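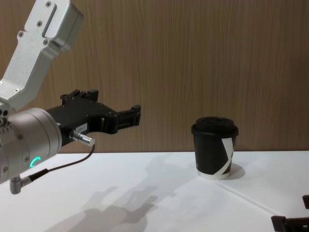
Zusance社Kumville事業所の公開見学会に参加したので、双腕による小物取扱いの実演を中心に記録する。記入日は2023年3月11日。見学の主目的は、6月に当室で予定している公開日の実演項目を決めるための情報収集であり、あわせて当室で停滞している軽量物の把持課題について、他機関の進め方を確認することにあった。実演の対象物は蓋付きの黒い紙コップで、白い天板の上に立てて置かれ、背後は木目の壁である。コップの黒い面には斜めに白い帯が入っており、見学位置からでも向きの違いが読み取りやすい。当室では無地の容器を使用しているため、容器が回っても見学者にはまず伝わらない。次回から、向きの分かる柄のある容器に変更することを提案する。

見学会の構成

会場はJacobs棟の一階で、受付、概要説明、実演見学、質疑の順に進行した。受付では見学者票と安全上の注意書きが渡され、注意書きへの署名を終えてから実演区画へ案内される。概要説明は短く、事業所の沿革に触れたあと、すぐに双腕取扱いの計画であるAndiaの話に入った。Andiaは市販の腕とグリッパを用い、日用品の取扱い動作を人の操作で記録し、その記録から動作を再構成する計画であるとの説明であった。説明資料に記載された記録の総数は2,348件で、このうち容器と細長い部材を組み合わせた作業がどの程度を占めるかについては、資料に内訳がなかった。質疑で尋ねたところ、集計中であるとの回答を得た。後日、公開された段階で参照する。

実演区画は床の表示で見学者側と作業側に分けられている。見学者は表示線の外に立ち、作業者の合図があるまで線を越えない。当室の公開日では可搬式の柵を置いてきたが、柵の上から身を乗り出す見学者への対応に毎回苦慮していた。床の表示のみで足りるかどうかは、見学者の年齢層による。Kumvilleの見学会は事前登録制で、企業と教育機関の関係者に限られていた。当室の公開日は近隣の家族連れも対象としているため、そのまま倣うことは適当でない。柵は維持し、柵から作業台までの距離を見直す方向で検討する。

天板の高さは700 mmと説明された。当室の作業台より低い。低い台は立ち見の見学者から手元が見やすい反面、腕の取付け位置との関係で肘側の余裕が減るはずである。先方では腕の基部の位置を調整して対応しているとのことで、図面の提供は受けられなかった。当室で台を下げる場合は、基部を動かさない条件で到達範囲を計算し直す必要がある。担当を決めて、次の打合せまでに概算を出す。

双腕の配置と作業の流れ

実演で扱われたのは、紙コップと、白い細長い部材の組合せである。コップの上方で左右のグリッパが向かい合い、部材の下端を蓋に合わせる工程が見学の中心となった。部材は軽く、つかむ位置が少し違うだけで下端の位置が変わるため、どこをつかむかの選択が結果を左右する。説明者はこの工程を繰り返し強調しており、記録を取る際にも操作者に対して把持位置を細かく指示しているという。

当室で同様の作業を試みた際は、把持位置を部材の中央付近に固定していた。中央をつかむと重さの釣合いは良いが、先端までの距離が長く、先端の振れが大きくなる。先端寄りをつかめば振れは減るものの、今度はグリッパ自体がコップに近づき、蓋の縁との干渉が問題になる。先方の説明でもこの二つの要求の折合いが論点として挙げられていた。結論として一つの位置を定めることはせず、容器の高さごとに把持位置の範囲を与えているとのことである。範囲の数値は非公開であった。

右腕の役割についても質問が出た。左腕のみで部材を保持して下ろせば工程としては成立するのではないかという質問である。説明者の回答は、容器が動いた場合の補正と、部材の傾きの補正を右腕に受け持たせる計画であり、現段階では右腕の使い方を固定していないというものであった。当室では、右腕は容器を押さえるものと初めから決めて手順を作っていた。紙コップは側面を押さえると変形しやすく、そのことが当室の試行の停滞の一因となっている。右腕を待機させておき、必要な場合にのみ介入させるという組み方は、当室でも試す価値がある。

なお、左右の腕が狭い範囲に同時に入るため、互いの干渉の監視が不可欠となる。先方では、二つのグリッパの間に仮想の境界を設け、境界に近づくと速度を落とす方式を採用している。減速が始まる距離は設定画面の説明では5 mm刻みで変更できるとされていた。当室の制御環境では同様の機能が標準では用意されていない。自作する場合の工数を見積もること。
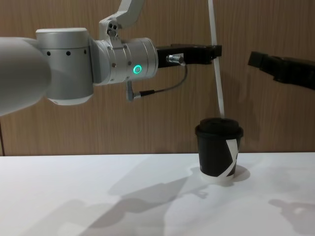
照明と影について

天板が白いため、腕とグリッパの影が台の上に柔らかく広く落ちる。当室の暗色の台ではほとんど意識していなかった点である。影の輪郭はぼやけており、上方から広く光を当てていることによるものと考えられる。見学者の一人から、影が画像による位置の推定に影響しないかという質問があった。回答の要点を以下に記す。

影は影響する。特に、腕が動くと影も動くため、背景が静止しているという前提の処理は使えない。照明を増やして影を薄くする案は検討されたが、金属面の反射が強くなる問題があり、採用に至っていない。現在は、影を含んだままの画像を記録に残し、後段の処理で扱う方針をとっている。見学会のために特別な照明は追加していない。

この回答は参考になった。当室では、公開日に合わせて照明を増設し、終了後に撤去することを慣例としてきた。その結果、公開日前に調整した値が公開日の照明では合わず、直前に調整し直すという作業が毎回発生している。普段と同じ条件で実演するという方針は、見栄えの点では劣るかもしれないが、準備の負担を考えれば合理的である。6月の公開日では、通常の照明のまま実施することを原案とする。

状態表示について

腕の手首部に緑系の色の状態表示灯があり、先方ではこの表示灯の色を見学者への説明に取り入れていた。色の意味は受付で渡された注意書きの裏面に表で示されており、見学者は腕の状態を自分で確認できる。表示灯の色について口頭の説明を要しないため、実演中の案内が簡潔になる。

当室の腕にも表示灯はあるが、取付けの向きの関係で見学者側からは見えない。手首の姿勢を変更すれば見える位置に来るものの、ケーブルの引回しに影響する。代替として、腕の状態を別の表示板に出力する案がある。表示板の方が文字も出せるので、見学者にとっては分かりやすいと思われる。ただし、腕と表示板の表示が食い違った場合に混乱を招くため、出力の遅れがどの程度であるかを事前に測定しておく必要がある。

ケーブルの引回し

グリッパから出た細いケーブルは、緩やかな弧を描いて戻り、手首の下側のプラグにつながる構成である。弧の余裕をどの程度とるかについて、当室の担当者からの依頼もあり、個別に質問した。先方の回答は次のとおりである。余裕が少ないと手首の回転でコネクタに力がかかる。余裕が多いと弧が作業物に触れる。紙コップのように軽いものは、ケーブルが触れただけで位置がずれる。そのため、記録を始める前に手首を可動範囲の両端まで回し、弧の状態を目で確認する手順を設けている。

当室では結束バンドでケーブルを腕に固定しており、弧はほとんど出ていない。昨年度に発生したコネクタの接触不良は、固定の仕方に起因する可能性がある。断定はできないが、同じ箇所で繰り返し発生していることから、固定を外した状態で一度様子を見ることとする。作業は公開日の準備より先に行う。接触不良が公開日に再発した場合、その場での復旧は困難である。

軽量物の把持に関する所見

当室の課題は、軽く細い部材をつかんだまま姿勢を変えると、指の間で部材が回ってしまうことにある。把持力を上げると部材がつぶれ、下げると滑る。指先に柔らかい材料を貼る対策は既に試みたが、材料の厚みのばらつきがそのまま位置のばらつきとなり、満足な結果を得ていない。 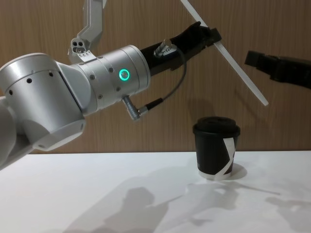 先方に当室の状況を説明したところ、指先の材料よりも先に、部材を斜めに保持する姿勢を試すよう助言を受けた。部材を鉛直に保持することにこだわると、つかみ直しのたびに鉛直への補正が必要となり、その補正動作の中で滑りが生じやすい。斜めのまま運び、容器の上方に来てから必要な分だけ傾きを戻す方が、全体としての動作が少なくて済むという考え方である。理屈としては納得できるが、当室の動作計画は部材の鉛直保持を前提に組んであるため、変更は小さくない。まずは手動操作で斜め保持の試行を行い、滑りの発生の仕方が変わるかどうかを観察する。自動動作への反映は、その結果を見てから判断する。

斜めに保持する場合、部材の上端がどこを通るかにも注意が必要である。下端のみに注目して動かしていると、上端が手首や腕に当たるおそれがある。先方の記録では、操作者の視点に近い高さから撮影した画像では上端が画角の外に出ることがあり、別方向からの確認を併用しているとのことであった。当室では撮影位置を作業台の真上に固定しており、部材の上下方向の情報がほとんど得られていない。正面方向からの撮影を追加することを検討する。機材は手持ちのもので足りる見込みである。

また、試行の成否の判定についても差があった。当室では、部材が所定の位置に届いたかどうかのみで判定している。先方では、途中のつかみ直しの有無、容器の移動の有無を別の欄に記録し、最終的な成否とは切り離して管理している。失敗した試行も削除せず、理由の欄を埋めたうえで残す。説明者によれば、動作の再構成に役立つのは、一度ずれてから持ち直した記録である場合が少なくないという。当室の記録簿は成功した試行に偏っており、失敗の理由は担当者の記憶に頼っている。記録簿の様式を改める。様式案は別紙とし、来週中に回覧する。

質疑の記録

全体の質疑で出た事項のうち、当室に関係するものを抜粋する。

対象物の交換頻度について。紙コップは変形が目で見て分かる段階になる前に交換する。交換の基準は作業者の判断によっており、明文化されていない。明文化の予定はある。

操作者の訓練について。記録を取る操作者は、事前に7時間の訓練を受ける。訓練の内容は、腕の基本操作、非常停止、記録の付け方である。訓練中の記録は計画の総数に含めない。当室では訓練時間を定めておらず、経験者の隣で見て覚える形をとっている。新年度に配属される者があるため、最低限の訓練時間を定めるべきである。

腕の同期について。左右の腕の時刻は共通の基準で管理されており、記録にも同じ時刻が付与される。当室では左右を別々に記録して後で合わせているため、わずかなずれが残る。双腕の受渡しではこのずれが無視できない。制御用計算機の構成変更を伴うので、今年度中の対応は見送る。

記録の外部提供について。Andiaの記録を外部へ提供する予定があるかという質問に対し、検討中であるとの回答があった。条件が示された時点で、当室としても利用の可否を判断する。提供される場合でも、腕の配置と容器の寸法が当室と異なるため、そのまま用いることは難しいと考えられる。

非常停止について。見学会の間は、作業者とは別に停止釦の担当を置いている。停止釦の担当は説明を行わず、腕から目を離さない。当室の公開日では説明者が停止釦を兼務していた。質問への応対中に腕から目が離れる場面があったことは、前回の反省事項にも記載されている。6月は必ず分ける。

当室の公開日に向けた検討事項

実演の題目は、蓋付き容器の取扱いを第一候補とする。見学者にとって身近な品であり、補充も容易である。容器は中身を入れずに使用する。液体を扱う案も以前から出ているが、清掃と漏電の対策が間に合わないため、今回は採用しない。

背景については、先方のように一様な壁を背にする配置が望ましい。当室の作業台の背後には工具棚があり、見学者の視線が工具に移りやすい。棚の移動は床固定のため困難であるから、板を立てて覆う。板の固定方法は施設担当と協議する。木目の板であれば倉庫に在庫があるが、寸法が足りるかどうかを確認していない。

説明の分量は減らす。前回は実演前の説明が長く、腕が動き始める前に次の展示へ移る見学者が見受けられた。先方の見学会では、細かい事項は注意書きの裏面と質疑に回していた。当室でも説明文を配布物にまとめ、口頭では作業の目的と安全上の注意のみを述べる。配布物の原稿は、この記録の内容を基に作成する。Zusance社の方式に触れる場合は、事前に先方の了解を得ること。見学中に口頭で示された事項には、公開資料に載っていないものが含まれている。

実演が途中で止まった場合の扱いも決めておく。先方では、動作が止まった際に作業者が状況をそのまま説明し、容器を置き直して再開する手順を定めていた。再開までの間に見学者の質問を受けるため、中断が長く感じられにくい。当室では中断のたびに対応が異なっていた。容器の置き直しは腕を停止状態にしてから行うこと、置き直しの前に停止釦の担当へ声をかけることを手順書に加える。

未確認事項

グリッパの側面に白い小さなラベルが貼られていたが、文字は読み取れなかった。管理用の表示か製品の表示かは確認していない。当室のグリッパは左右の区別を油性ペンで書いており、消えかけている。ラベルへの切替えを行う際の参考として、先方に問い合わせる。

天板は白い面の板を継いだもので、コップの近くから手前右へ細い継ぎ目が通っている。継ぎ目の段差が容器の安定に影響するかどうかを聞きそびれた。当室の台も二枚継ぎであり、継ぎ目付近では容器を置く位置を避けている。避ける必要が本当にあるのか、容器を継ぎ目の上に置いた場合の試行を加えて確かめる。

腕の上部に取り付けられている銀色の金具については用途を尋ねていない。問合せの際に併せて確認する。

次回までの作業

ケーブルの固定を外し、手首を可動範囲の両端まで回して弧の状態を確認する。台を下げた場合の到達範囲を概算する。斜め保持を手動操作で試行し、滑りの有無と容器の移動を新様式の記録簿に記入する。正面方向の撮影を追加し、上端が画角に入る位置を探す。背後の板の寸法を倉庫で確認する。以上の結果を持ち寄り、公開日の題目を確定する。

見学会の配布資料は共用棚の見学報告の綴りに入れた。持ち出す場合は、綴りの表紙に日付と所属を記入すること。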